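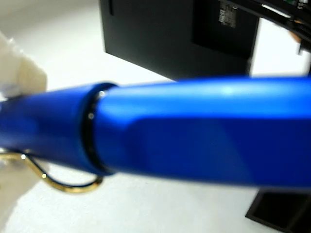
Pens Worth Keeping

A decent pen dies in one of two ways: it walks off in somebody's pocket, or it sits uncapped in a drawer until the ink turns to tar. I can't help you with the first.

Cap it until it clicks. If you didn't hear a click, the cap is resting there out of politeness. And leave the clip alone while you're on the phone. A wire clip will put up with a few idle bends, then it snaps and goes under the refrigerator.

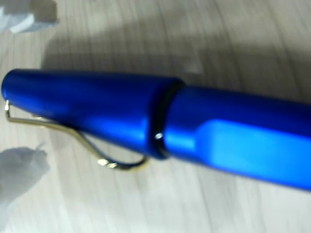
Getting a skipping pen going again

Scribble on the sole of an old sneaker for 4 seconds, then go back to paper. Still nothing? Stand a ballpoint tip-down in warm water for 6 minutes and dry it off. Shaking does nothing except redecorate the wall. My brother-in-law swears by a lighter, and he has the eyebrows to show for it.
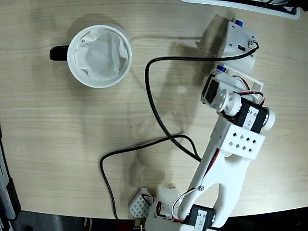 Pen storage is where most desks go wrong. People buy organizers. I bought the Sturkeo desk caddy, which has a slot for everything I don't own. A mug does the same job for free, and one with a black handle is easy to spot on a pale table. Wad a tissue into it, enough to come up to the rim, and the pens stand up straight and the leaks have somewhere to go. Swap the tissue when it turns blue. 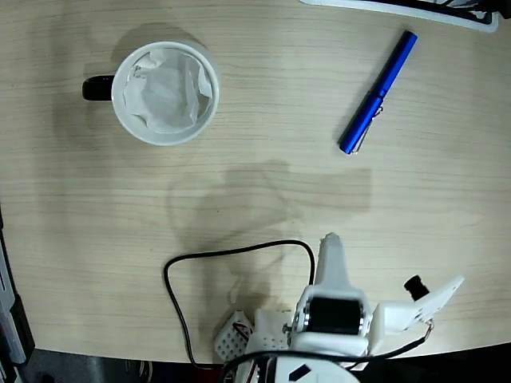

Page last changed: April, by Arben Kelmendi

Ink on bare wood: blot, don't rub. Dab with rubbing alcohol on a cotton swab, going with the grain, and try it on the underside first. If the table has a finish, the alcohol may take that too, and then you own a coaster.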